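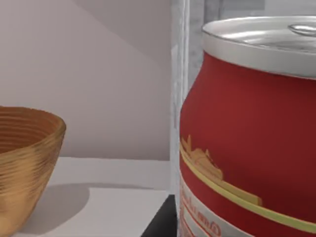
Ticket 1565: Can-to-container chore fails acceptance in kitchen simulation

Status: Open, waiting on customer
Opened: 26 March 2026
Reporter: Yareli Olvera, Ikonen
Assigned to: Niilo Niskanen, Bescombe support
Component: Teretti grasp planner, wrist view
Severity: Medium

Original report (Olvera)

We are evaluating the Bescombe kitchen package with the Teretti planner to decide which chores can be handed to a two-arm machine in a staff break room. The list is short: clear cans off the counter, put them in the round container, move the kettle out of the way, operate the microwave dials. Only the first chore is in acceptance testing.

We ran 3000 simulated episodes with default settings. 2189 were scored as complete. The remaining 811 were scored as failures, most of them with the code GRASP_LOST. Our threshold for moving to hardware is 95 percent.

Expected: can ends inside the container, both arms back at home position, no other object moved.
Observed: planner stops with the finger beside the can, waits, then times out. In other episodes the can is delivered and the episode is still marked as failed.

Question for support: is this a tuning problem, or is the chore beyond the planner at this stage?

Comment 1 (Niskanen)

Please attach the run log for one failed episode and confirm the following:
- planner version
- whether contact sensing is on for both grippers
- whether the scoring script is ours or yours
- whether the object layout is fixed or randomized

Comment 2 (Olvera)

Log for episode 507 attached. Planner is the January build. Contact sensing is on for both. The scoring script is ours, adapted from your sample. Container, can and kettle positions are randomized. The microwave is fixed.

Comment 3 (Niskanen)

Reproduced the timeout with the attached seed. Two separate faults.

Fault A. At close range the can fills a large part of the wrist view and runs past its edge. The planner fits a cylinder to what it can see, gets a radius that is too large, and rejects the grasp because the radius exceeds the finger opening. It retries from the same pose with the same result until the timer runs out.

Fault B. Not a planner fault. See Comment 5.

Workaround for A:
1. Open the planner settings file.
2. Set keep_last_full_fit to true. The radius is then taken from the last view in which both sides of the can were visible.
3. Set retry_offset to any value other than zero.
4. Restart the planner. A reload does not pick up step 2.
5. Rerun episode 507 before running the full batch.

Comment 4 (Efraín Giraldo, Ikonen)

Applied steps 1 through 5. Episode 507 completes. I also looked at the appliance chores while the planner was stopped. The dial detector returns two dials but assigns the same ID to both, so a "turn upper dial" command is refused as ambiguous.

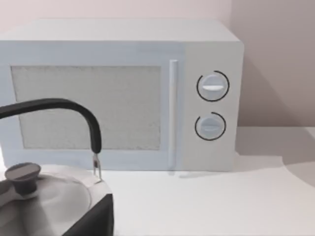
Microwave and kettle, counter-level view. Two dials, one above the other, to the right of the door handle.

There is no lettering on the front for the planner to read, so the dials have to be told apart by position. Is that supported?

Comment 5 (Niskanen)

Dial IDs: position-based naming exists in the Drurnier add-on and not in the base package. Please open a separate ticket, I do not want it tracked here.

Back to Fault B. The scoring script requires the can to be upright at the end of the episode. That rule comes from our shelf-stocking sample, where it makes sense. For this chore a can lying on its side in the container should be a pass.

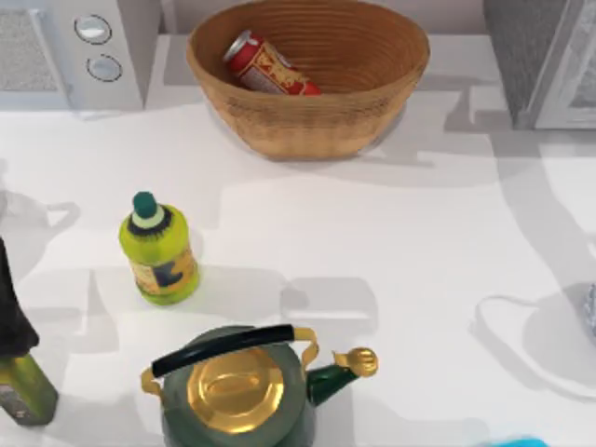 Delete the upright check or set max_tilt to 180. Keep the height check and the distance check. The distance check should be measured to the center of the can body and not to the rim, otherwise a tilted can close to the wall of the container may be scored as outside.

Comment 6 (Tayla Ngata, Ikonen)

Changed the tilt limit and rescored the stored episodes without rerunning them. Part of the GRASP_LOST group is unaffected, as expected. I have a concern about the third acceptance condition, "no other object moved." Our script compares positions for the kettle and the microwave only. The dish-soap-style bottle and the tall bottle at the left are not in the list, so the arms could push either one and still pass.

Comment 7 (Niskanen)

Correct. Add every loose object by name. Expect the pass rate to drop when you do.

Comment 8 (Zeeshan Bugti, Bescombe)

On the question in the original report: picking up a rigid can from a clear counter is within the planner's range. We do not support the kettle chore with the handle raised and we have no release planned for it. Microwave dials are supported in simulation only. I would not quote either of those to a break room customer as a working feature.

Comment 9 (Olvera)

Understood. We will limit the first hardware trial to cans. Full batch is queued with the Fault A settings, the new tilt limit and the longer object list. Please leave the ticket open until the results are posted.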